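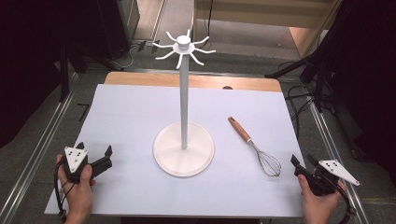
招募手持夹爪示教员（兼职，可长期）

Fellside 工作室的示教组又要添人了。去年10月我们招过一批同事，当时只打算做一季的活，后来任务单越排越长，原来的几位又陆续去忙毕业和找工作的事，所以想请新朋友过来。如果您手比较稳，性子比较慢，又对家里那些瓶瓶罐罐有点感情，请您耐心把这篇稍长的启事看完，看完觉得合适，就给我们写信。

先说说这份工作是做什么的

我们在做的项目叫 Olotton，目标是让双臂机器人学会料理台上的日常小事：把杯子挂到杯架上，把打蛋器收回该放的地方，把桌面理整齐，把盖子盖好。机器人自己不会凭空学会这些，得有人先一遍一遍做给它看。示教员左右手各握一只手持夹爪，用夹爪的两根手指代替自己的手指去拿、去递、去挂、去放，系统把整个过程记录下来，算法组的同事再拿去训练模型。

听上去简单，上手以后您会发现，平时想都不用想的动作，换成两根手指来做，要重新学一遍。比如拿打蛋器，木柄是圆的，夹的位置偏一点，它就会在指间打转；夹得太靠近钢丝那一头，又不好往钩子上送。杯架也有它的脾气，挂钩一圈朝外伸着，从哪个方向进去顺手，要多试几次才有体会。我们很喜欢看新同事慢慢摸出自己的办法来，有好几种现在大家都在用的手法，就是刚来不久的同事想到的。

除了手持夹爪，我们另有一部分任务用遥操作完成，人坐在操作台前，用主手带动机械臂。这部分用的是我们自己的 Llanos 操作台，一般等您做熟了手持示教之后再安排，愿意学的都可以报名，不愿意也完全没有关系，手持这边的活足够做。

一天大概怎么过

每个班次3小时，上午、下午各一班，您可以只选一班，也可以偶尔连着上两班，但我们不鼓励天天连上，手腕会累。到了以后先换鞋，领当天的任务单，和带班同事一起对一遍桌面上的物品和摆放要求，然后校准夹爪，试录几条，没有问题就正式开始。每录30分钟休息一次，茶水间有热水和点心，也有一张还算舒服的沙发。

一班下来一般能录68条左右，这个数字仅供参考，我们不按条数算钱，也不排名次。宁可少录几条，每一条都从容、干净，也不要赶。录坏了就重来，夹掉了东西也照实标记，失败的记录对算法组同样有用处，所以请不要不好意思，更不要悄悄删掉。

下班前要把物品归位，把夹爪的线理好，在记录本上写几句当天的情况：哪样东西难拿，哪个步骤容易卡住，任务说明哪里写得不清楚。字数不限，写得家常一点就好。算法组的人真的会看，看完还会跑过来追问，您得有点心理准备。

我们希望您是这样的人

年满十八周岁，双手活动自如，能够左右手配合着做事。左撇子非常欢迎，我们现在的记录里右手主导的动作偏多，很需要您来补一补。

能安安静静地重复做一件事。同一只杯子，可能一个下午要挂上去再取下来很多回，每回摆放的位置略有变化。有人觉得这很枯燥，也有人觉得像织毛衣、揉面团一样让人安心，我们找的是后一种。

愿意听建议，也愿意提建议。带班同事会看您的录像，和您聊夹爪的角度、开合的时机、两只手谁先谁后；您觉得我们安排得不合理，也请直接讲出来。

每周至少能来两个班次，能够连续做满三个月。

不要求专业，不要求懂编程，也不要求接触过机器人。我们组里有学护理的，有开过面包店的，有退休的钳工，也有正在读研究生的，大家相处得很好。做过手工、厨房、钟表、牙科技工一类细致活的朋友，请务必在信里提一句。

有几点要请您提前了解：手部或腕部有旧伤、近期做过相关手术的，请先问过医生再报名。录制时请摘掉戒指、手表和手链，袖口不要太宽，指甲不要留得太长。录制区会拍到双手和桌面，周围的声音不保留；数据只用于 Olotton 项目的研究，入职时会有一份书面说明，您可以带回家慢慢看，看明白了再签。

报酬和其他

试用与培训期间每个班次照常付酬，没有不付钱的试工。培训一共三个班次，内容包括夹爪的握法和校准、任务说明的读法、记录的标记规则，还有手腕放松的几个小动作，请一定认真学，后面天天用得上。转正以后按班次结算，每月发放一次，具体标准在面谈时当面说清楚，并写进协议。连上两班的当天提供午饭，素食或有忌口的请提前告诉我们。

工作室在 Florix 园区，乘公交589路到园区门口下车，进大门沿着左手边的路一直走，看到 Fellside 的牌子就到了。自行车可以停在楼下棚子里。楼里有电梯，使用轮椅的朋友也可以报名，录制桌的位置我们可以一起调整。

怎么报名

请写一封邮件给示教组，标题写明“示教员报名”。正文里告诉我们您怎么称呼、每周哪些时段方便、惯用哪只手，再随便讲一件您平时用手做的、做得比较拿手的事，包饺子、修自行车、给孩子编辫子都可以，几句话就够，不需要正式简历。如果您对遥操作那一部分更有兴趣，也请一并说明，我们好提前安排。

收到来信后，我们会约您来坐一坐，看看录制的桌子，握一握夹爪，亲手挂几只杯子。您试过之后回去想一想，再决定要不要来，我们这边也会尽快给您答复，录用与否都会回信。

本次招募长期有效，招满后会在本页更新。身边有合适的朋友，也麻烦您转告一声，谢谢！

Fellside 工作室 示教组
2019年2月13日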